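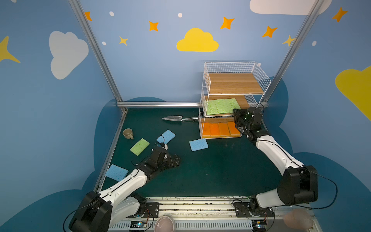
Section 4. Running the sponge sorting demonstration on an open day

This section covers the two-arm cell when it is shown to visitors. It assumes that the cell has been assembled and calibrated as set out in Section 3, and that the operator has completed the Tuvent induction. It applies to the cell at Clultotby and to the touring cell, which uses the same table, walls and rack.

4.1 Before the doors open

1. Switch on the cell at the wall, then at the front rail. Wait for the indicator on each of the two circuit boards. Do not start the control software until both are lit.

2. Check the cable on each arm from base to wrist. It should hang in an easy loop beside the links. Re-clip any cable that is pulled tight at a joint.

3. Stand the wire rack at the back right of the table. Press down on each tier in turn. If the rack rocks, adjust its feet.

4. Set out the sponges. Orange goes on the bottom tier and green on the tier above it. Keep the blue sponges on the table. The top tier is not used in this routine.

5. Place the mug on its side and the trowel with its blade to the left. Both are obstacles. The routine does not pick them up, and the arms must be able to pass over them without contact.

6. Run the Susik homing sequence at low speed. Allow 7 minutes. Repeat it if either arm stops short of its home position.

Note: The painted clouds and stars must not be covered. Posters, banners and visitor notices go on the outside of the cell only.

Caution: Keep hands out of the enclosure while the software shows READY. An arm in this state can move without further warning.

4.2 Choosing a starting layout

Two layouts are stored under the Bañez menu. "Stocked" begins with the green and orange tiers full, and is the better choice for short visits. "Spread" begins with sponges of all three colours on the table and gives the arms more to do. Use it for groups that will stay for a full cycle.
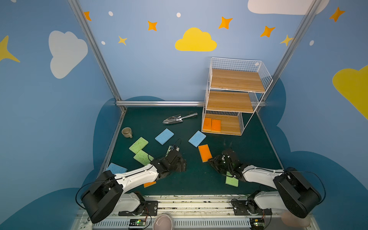 To change from one layout to the other:

1. Press PAUSE and wait for both arms to stop.

2. Turn the key to HAND and remove it. Keep it with you.

3. Move the sponges by hand. Small differences in angle do not matter. Two sponges may overlap, but do not stack three.

4. Leave clear space beneath each gripper's home position.

5. Replace the key, turn it to RUN and select the new layout.

If the layout selected does not match the table, the software reports error 30 and neither arm will move. Correct the table or the selection, then press RESET.

4.3 During the demonstration

1. Ask visitors to stand behind the floor line before pressing START.

2. Name the layout and tell the group which arm will move first. The screen shows this under NEXT.

3. Let the routine run. Do not correct a sponge that has been put down at an angle. The next pass will find it.

4. If a gripper closes on the mug or the trowel, press PAUSE, open the jaws from the screen and return to step 2 of 4.2.

5. Answer questions with the arms paused if the group is large or the room is noisy.

Caution: The stop button cuts power to both arms, and a raised arm will sink when power is lost. Use PAUSE for ordinary interruptions and the stop button for emergencies.

4.4 Between groups

Wipe the front rail and look over the gripper fingers for crumbs of sponge. Remove any with a dry brush. Replace a sponge that has torn or lost a corner, using the same colour and size. Enter each replacement in the cell log, with the layout in use at the time.

For the closing-down procedure, see Section 5.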